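Potency Is the Wrong Number to Print Largest

December 19, 2025

Walk into a licensed cannabis store and look at how the flower is priced. The cheap jars test low, the expensive jars test high, and the line between them is close to straight. The buyer reads one figure, total THC, and treats it as a grade. I think this is a mistake in how the product is labeled, and I think growers are paying for it more than buyers are.

Total THC is a lab result from a small sample. The sample is taken from a lot, the lot is taken from a room, and the room was not uniform. Flower from the top of the canopy gets more light than flower from the bottom. Flower near the intake fans dries faster. A lab can be careful with everything it receives and still report a figure that describes one part of the lot better than another.

The sampling step is where most of the error sits, and it is the step buyers never see. If the grower picks the sample, the grower picks the best of it. If a lab technician picks it, the result depends on how many points in the container were reached and how deep. I would like to see the sampling plan printed in the batch file, with the number of increments and where they came from. It would take two lines.

Then there is moisture. THC is reported as a share of weight, and water is part of weight. Dry the same flower further and the percentage goes up while the amount of THC in it stays where it was or falls. The product is harsher and crumbles in the jar, and it sells for more. Some states ask for results on a dry basis and some do not, so the same figure on two labels may not mean the same thing.

Growers respond to what they are paid for. At Skerent, where I managed drying and cure for two seasons, we had a cultivar the whole crew liked. It was even, resistant to mildew, easy to trim, and it finished on schedule. It tested in the high teens. The stores would not take it except at a discount, and in May we pulled the last of the mother plants. The room went to a cultivar that yielded less, needed more labor, and tested higher. By any measure of horticulture it was the weaker plant. 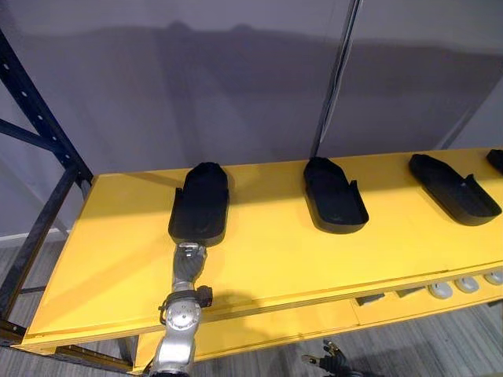

Wondimu Negash wrote to me after an earlier version of this argument went out, and his objection is fair: buyers have limited money, THC is what many of them are buying, and a person comparing two jars at the same price is not foolish to take the stronger one. He would keep the figure where it is and fix the testing.

I agree with the second half. On the first, I would answer that a price comparison needs a figure that can bear the weight. If two jars differ by one or two points, the difference may well be smaller than the spread inside either lot. Printing a result to two decimal places tells the buyer that the measurement is that good. For plant material of this kind, it is not.

A range would serve better. Wine labels are allowed a tolerance on alcohol, and wine is a liquid that can be mixed in a tank. Flower cannot be mixed in that sense. A label that gave a band a few points wide would be closer to what the lab knows, and it would remove most of the reward for shopping a sample from one lab to the next until the answer improves. Lab shopping is a rational thing to do under the present rules. I would rather change the rules than complain about the people following them.

The space freed up on the label should go to the harvest date, the package date, and water activity at packing. Those three say a good deal about the condition of what is in the jar. Old flower with a high result on it is still old flower. In most stores I have visited, the harvest date is present but set in the smallest type on the package, usually on the bottom or under a folded sticker.

The usual reply from retailers is that customers ask for the number. They do, and the menus are sorted by it. I have not seen a store menu that opens sorted by harvest date. Until somebody runs one for a few months and looks at the sales, we do not know what customers would ask for.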